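Home & Desk / Small Stuff
3 min read

The marker drawer, finally

Every house has one. Ours was the second drawer down, left of the stove, and on Wednesday it stopped closing. So out it all came. 574 pens, pencils, markers and crayon stubs between two adults and a kid in Orville who swears she has nothing to draw with.

First rule: dump everything on a white table. Not the floor, not the couch. White shows you the ink color right away, and it shows you the leaks too. Mine wipes down ok with a damp rag and a drop of dish soap. Orange is the stubborn one. Orange is always the stubborn one.

Then test. Scrap paper, one short line each, no second chances. I was soft on the first batch and kept 29 that should of gone. Went back after lunch and was meaner.

Clear barrels make this quicker. You can see the ink without pulling anything apart, and you stop hanging on to empties out of hope. Solid black bodies tell you nothing, so those get the scribble test every time. 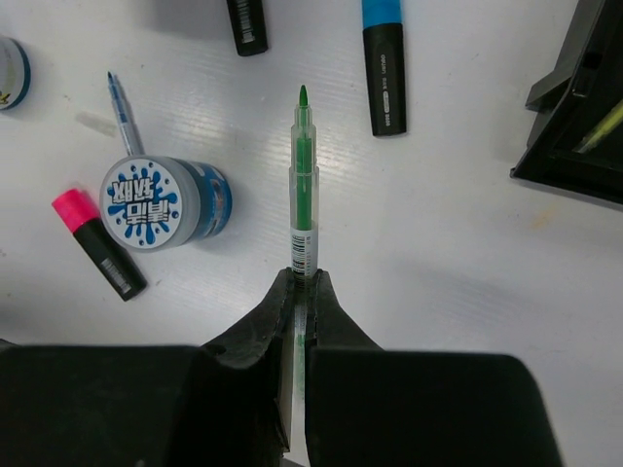

Green felt tip, clear barrel, barcode label still on. Blue cap and a black one behind it.

About those barcode stickers. Peel them or leave them? I leave them. They go gummy when you pick at them and then the gum picks up lint, and now you have a fuzzy marker. If it really bugs you, cooking oil on a paper towel, five minutes, wipe. Keep it away from the tip.

Storage. Felt tips lie flat, caps on, click them shut and check again. I tried cups. Looked great for a week, then it was a bouquet of junk mail pens. What works now is a shallow tray from the Petersen hardware store in Brellham, $7, split down the middle with cardboard. Markers one side, everything else the other. Caps with no marker go straight in the trash, dont save them.

The good leftovers went in a zip bag to my sister's classroom in Saltville. The drawer closes. There is even room for the tape, wherever teh tape is.

Last updated: September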